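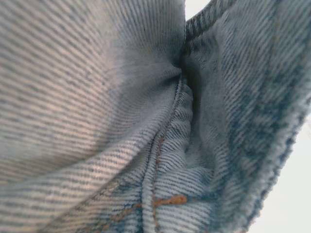

About Us

Carnden Walking & Strength. Small outfit, two rooms, one kettle. We help ordinary adults get moving again after a long stretch of not moving much. Started by Ladi Iyamu, still run by Ladi Iyamu, who is typing this between classes so excuse the typos.

How it started

I was a desk person. Payroll, mostly, for a flooring wholesaler out Allden way. Lunch at the keyboard, drive home, couch. My knees hurt on stairs and I figured that was just my age. My doctor had a fairly blunt chat with me one October and I went home and walked to the end of the street and back. Did it again the next night. Kept doing it.

A couple of people from work came along, then a neighbour, then her sister. We'd do a lap of the oval and some sit-to-stands off the park bench. That was the whole program. Somebody asked what they owed me and I hadn't thought of charging, so I went and got my certificate and did it properly.

What we do

Walking groups, mornings and evenings. Slow group, middle group, quick group. You can swap whenever you like, even halfway round.

Strength classes, 7 people at most. Bands, light dumbells, chairs. No mirrors in the room. No jumping unless you want to jump.

One-on-ones for anyone coming back from surgery or a bad run of health. Bring a note from your GP or physio if you have one. We'll ring them if there's something we're not sure of.

The Food Table — once a month, everybody brings a dish they cook at home and we talk about it. Not a diet. We don't do meal plans and we don't sell powders. If you need a dietitian we'll give you the number of a good one in Allden.

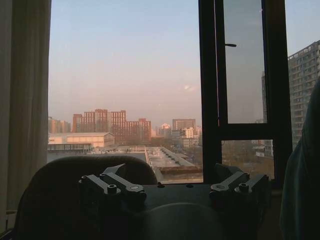

Page 2

Who we are

Ladi — head coach, bookings, bins. Takes the strength classes and most of the early walks.

Fashola — evening walks and the one-on-ones. Came to us from aged care, very patient, will absolutely notice if you're holding your breath.

Mrs Lasositz — front desk. Knows everyone's name and when your pass runs out. She also looks after the lending shelf (bands, foam rollers, a few books). Please bring things back.

How we work

First visit is free and takes 20 minutes. We sit down and talk. What you used to do, what hurts, what medications you're on, what you'd like to be able to do again. Some people say a number on the scale and that's fine, we write it down. More often it's getting up off the floor with the grandkids, or carrying the shopping in from the car in one go.

We don't weigh anyone. There's a scale in the cupboard if you ask for it.

After that you get a card with your plan on it, in pen. We look at it together every few weeks and change what isn't working. If you miss a month, you come back and we pick up from the card. No catch-up fees, no lecture.

The 1,000 Laps board

Up by the front door. Every lap of the oval counts, yours and everyone elses, any speed. When the board fills up we wipe it and have a morning tea. Walking sticks and frames welcome, prams too, dogs on leads.

Costs

Casual visits, ten-class passes, and a concession rate for pensioners and students. Prices are at the desk and we'll email them if you ask. We don't do lock-in contracts. If money's tight have a quiet word with Ladi, we can usually sort something.

Finding us

Upstairs from the Carnden dry cleaners, lift at the back. Parking behind the building, free after hours. Comfortable shoes, water bottle, thats it.

New timetable coming in October, evening strength might move so check before you turn up. Leave a message if we don't pick up — we're probably out walking.

Page last updated July 21, 2019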